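7.4 Fault 17: Arm stops short of the bin and reports "placed"

The Velum controller logs this as a good cycle. Don't believe it. If the bin is lighter than the count says it should be, treat it as a fault and work through the steps below.

1. Press Stop and wait for the arm to park. The green light alone does not mean it has parked.
2. Switch the cell to Manual and take the key with you.
3. Write down the cycle count before you clear anything. Clearing erases it, whatever the help screen says.

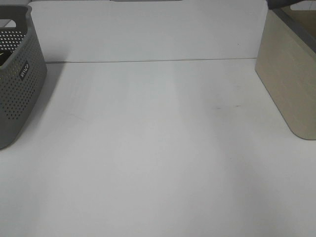

Container drift is the usual cause, and Velum has no check for it. The stored positions are only as good as the last person who moved a bin. Get both containers to their taught positions, the perforated gray basket on the left and the pale wooden box on the right, with the white tabletop between them clear. Scuff marks on the table are not position marks -- don't line anything up with them.

4. Run Teach > Verify at 17 percent speed.
5. Run 100 cycles and count the parts by hand.

CAUTION: Auto-Recover restarts the arm without a warning tone. Leave it off. Wamar says the April update fixed this. Thitima Hemmin tested it at Bulldale and it did not.

Note: If code 2063 shows up during step 4, stop and call Krešimir Softić.

Revised 22nd August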